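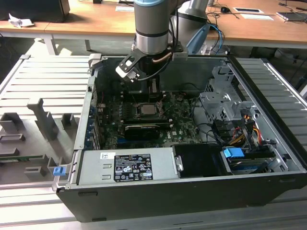 Moving 167 tapes off a shelf and onto disk

Oct 14, 2020

I have had a box of backup tapes in my closet since I closed my small print prep business. Two boxes, to be exact, plus a short stack that never fit in either one. They hold customer jobs, scanned artwork, invoices, and a lot of family material that got swept into the nightly backup along with everything else. I finally copied them all this year. A few people have asked me how it went, so I am writing it down in one place.

The count was 167 tapes. I had guessed less than half that. The backup software we used rotated sets, and whenever a set looked worn we bought a new one and kept the old one too.

The first problem was the drive. Mine had been in storage with the business furniture and it would not load a tape. It pulled the cartridge in, made a few tries at threading it, and pushed it back out. I ran a cleaning tape through it four times with no change. I looked into having it repaired and got one quote, which was more than I paid for the drive when it was new.

So I bought a used one. The seller was an outfit called Hurkurley that handles equipment from closed offices. The listing said "tested, loads and ejects," which I have learned means just that and no more. It loaded and ejected. It also read, but it gave me errors near the end of every tape. I sent it back and they shipped a second one without any argument, and that one was good. If you buy a used drive, ask the seller whether it was tested by reading a full tape. A drive with a worn head will often read the first part of a tape with no complaint.

The second problem was connecting it. The drive is SCSI, the older parallel kind with the wide connector. None of my current computers has a slot for the card, so I used the old office server, which I still had. The card went in, the server saw it at boot, and then it didn't see the drive. I lost an evening to this. The cause was the terminator on the end of the chain. I had one that looked right and was for a different type of signaling. The right one cost me $14 and fixed it at once.

For anybody who has forgotten how this works, here is what I ended up checking, in order:

Card seated and showing up at boot.
Drive set to an ID that nothing else is using (mine is on 4).
Terminator of the matching type on the last connector.
Cable no longer than it needs to be.
Drive powered on before the computer.

The last one matters on my setup. If the server starts first, it won't find the drive until I restart it.

The third problem was the software. Our backups were made with a program called Amotura, which was sold mostly to small shops and has been gone for years. It writes its own format. You can read the raw blocks off the tape with ordinary tools, but what you get is one big file that nothing else opens. I still had the install disc and the license card. I didn't have an operating system old enough to run it.

I tried a virtual machine first. Amotura installed and ran, but it could not talk to the drive through the virtual layer, or it could for a minute and then would hang. In the end I put a spare disk in the server, installed the old system straight onto it, and kept it off the network. After that everything worked the way it did in the office, slow menus and all.

With the pieces in place, the work was dull. Load a tape, read the catalog, restore everything to the disk, write down the result, eject, load the next one. A full tape took a little over two hours. A lot of them were not full, and those went faster. I got in the habit of doing one before breakfast, one at lunch, and two or three in the evening.

I thought about getting an autoloader so I could fill a magazine and walk away. I priced them. The used ones were cheap enough, but they are heavy and loud, and most of the ones I found came with no magazine and no word on whether the picker mechanism still worked. A person I used to buy media from told me the magazines sell for more than the loaders now. Amotura also needed an extra license key to drive a loader, and I never had that. For a few thousand tapes I would have had to find a way. For my pile it made sense to do it by hand.

My log is a plain spreadsheet. Each row has the label as written on the cartridge, the date in the tape's own catalog, the number of files restored, the number of errors, and a notes column. The label and the catalog date disagreed on 25 of them. Somebody in our office, and it may have been me, reused tapes and did not change the sticker. If I had gone by the labels to decide which tapes to skip, I would have skipped some of the only copies of things. I am glad I did them all.

Now the results. Most of the tapes read clean on the first pass. A handful had errors and read clean on the second or third try, sometimes after I ran the tape to the end and back to even out the tension. Nine of them I could not finish. On those I got part of the contents, usually the first half. Two gave me nothing at all. One of these had a leader that had come loose from the tape, and I have left it alone for now. I may send it out.

Brand made a difference, at least in my boxes. The Domico tapes, which we bought toward the end when we were watching costs, made up seven of the nine that failed partway. We had fewer Domicos than anything else. I don't want to make too much of it, because they also sat in the box nearest the water heater, and that can't have helped. The older tapes, from when we bought better media, were nearly all fine.

The drive needed cleaning more often than I expected. The manual says to clean it when the light comes on. I waited for the light on the first dozen tapes and got two bad reads just before it came on each time. After that I ran the cleaning cartridge after every eighth tape, and after any tape that left dust on the door. A cleaning cartridge is only good for a set number of uses. Mine had tick boxes on the label and I used them.

Total data came to less than you might think. All those tapes, with the duplicates left in, fit on one ordinary external hard drive with most of the space left over. I made two copies on two drives of different makes. One stays here and one is at my sister's house. I also put the family photos and the scanned artwork in an online account, since those are the parts I'd be upset to lose.

Removing duplicates was its own job. A nightly backup saves the same files over and over. I used a free utility called Ngui that compares files by their contents and ignores the names. It found that almost 178 thousand of the files were copies of something else I already had. I didn't let it delete anything on its own. I had it write a list, spot checked the list for a week or so, and then let it move the duplicates to a separate folder. That folder is still there. I will probably erase it in December if I haven't needed anything out of it by then.

Opening the files is the part I have not finished. The images are mostly TIFF and those open in anything. The page layouts are in a format that current programs refuse, or they open it with the fonts swapped and the text running off the page. I have been opening the ones I care about on the old system and printing them to PDF, which takes a minute or two each. The accounting files I exported to text and then stopped worrying about them.

A few things I would do differently. I would buy two drives at the start. I went through the last third of the job worried that the one good drive would quit, and a second one would have cost less than the dinner I took my wife to when it was over. I would photograph both sides of every cartridge before loading it, because I had to go back to the boxes many times to read some scribble I hadn't copied down. And I would have done this ten years ago, when the original drive still worked and I could have called Amotura's support line.

The tapes are back in the closet, on the side away from the water heater. I haven't decided whether to get rid of them. Some have customer records on them, so they can't just go in the trash. There is a shredding service across town that takes magnetic media by the pound, and I have asked for a price.

If you have a pile like mine and you are stuck on the SCSI part, leave a comment with the model of your card and your drive. I kept all my notes on which adapters and terminators worked, and I also have a spare 68-pin cable, six feet, that I would mail to somebody for the postage.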